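Sturcombe mayoral recount

The Sturcombe mayoral recount was a hand recount of the ballots cast in the town of Sturcombe's election for mayor. It remains one of the best-loved stories in local politics, and for good reason: the result came down to 4 votes!

Background

Sturcombe elects its mayor by a plain majority, with a runoff if no candidate passes the halfway mark. Ruairi Gunn, a former school bus driver, entered the race late and ran on a single promise, to reopen the Titgate bridge to traffic. His opponent, council president Meijer, had the backing of most of the sitting council and was widely expected to win.

Turnout was remarkable for a town this size. A little over 4,000 residents were registered, and 2,587 of them voted in the runoff -- a local record that still stands.

Count and recount

Election night gave Meijer a lead of 11. Under the town charter, any margin below 25 leads to an automatic recount, and this one began in September in the Varneritz Street hall.

Broom and dustpan on the tiled floor.
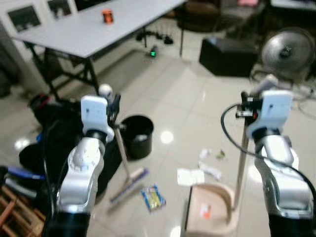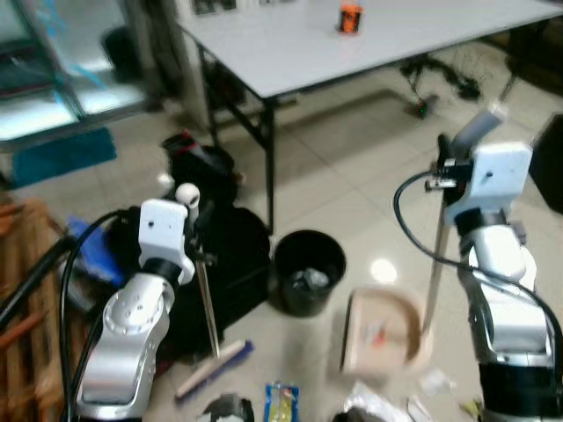
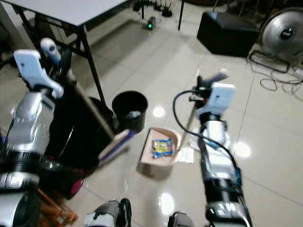
The recount was done by hand, with tellers from both campaigns seated at every table. The most gripping part concerned 197 absentee ballots from the Titgate precinct, which had been set aside over unclear postmarks. The town clerk ruled that they should all be counted, and they broke strongly for Gunn. The final tally put him ahead by 4.

Meijer conceded the next morning in a gracious speech on the town hall steps, and later served as Gunn's budget adviser.

Legacy

The recount led Sturcombe to rewrite its rules on absentee ballots, which now go by the date of receipt. It also gave the town a lively tradition of public counting: anyone may watch from the gallery, and on a close night the seats fill up early. The Titgate bridge reopened during Gunn's second year in office.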